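Stuswood Forum > Practical skills > Suturing at home
Thread: Simple interrupted on tissue, spacing and knots

lilla_antal
I've started practising on chicken thighs and belly pork after using the Montes silicone pad all summer. The pad was fine for learning instrument ties but real tissue is much softer and my edges keep rolling in. Any advice on tension? Assessment is in September.

V. Peixoto
You're pulling too hard on the first throw. Lay it down until the edges meet and stop there. It will swell in a real patient and a tight stitch gets tighter.

mirjam_g
Agree on tension. I'd stay on the pad longer though. Meat tears if you take small bites and you end up learning to take huge ones.

V. Peixoto
Don't agree with that. The pad holds anything, so you get away with coming in at a slant. Go in at 90 degrees, follow the curve of the needle, and tissue won't tear.

mirjam_g
It did for me, but I was using blunt needles out of a cheap kit.

lilla_antal
Needles are new, so it's probably my angle. What thread is everyone using? I bought a box of 32 black braided from Endinura and it seems thick.

Zuzanna S.
Black braided is good for practice. You can see your knots and it doesn't spring open like nylon. Square each throw and don't cut the tails too short or you can't get hold of them for removal.

lilla_antal
Had another go at about 9 this evening, trying to keep the knots off the wound line.
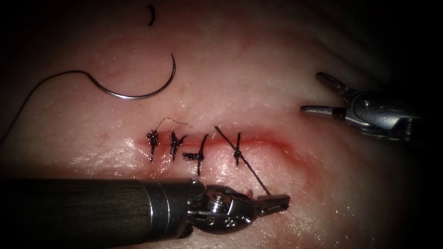

Wiesława Cieślak would move every knot over to the same side before cutting, and she'd decide the spacing before the first stitch goes in. Her method is to put one in the middle, then halve each side. Starting from one end is how you finish up with a gap or a pucker.

V. Peixoto
Halving is fine for a long straight cut. For a short one I start at the end and use the last stitch as my guide.

mirjam_g
Halving for me, short or long.

lilla_antal
Will try both on the next piece. Does anyone freeze theirs, or does that ruin it?

Zuzanna S.
Freezes fine once. Thaw it in the fridge overnight and pat it dry before you start.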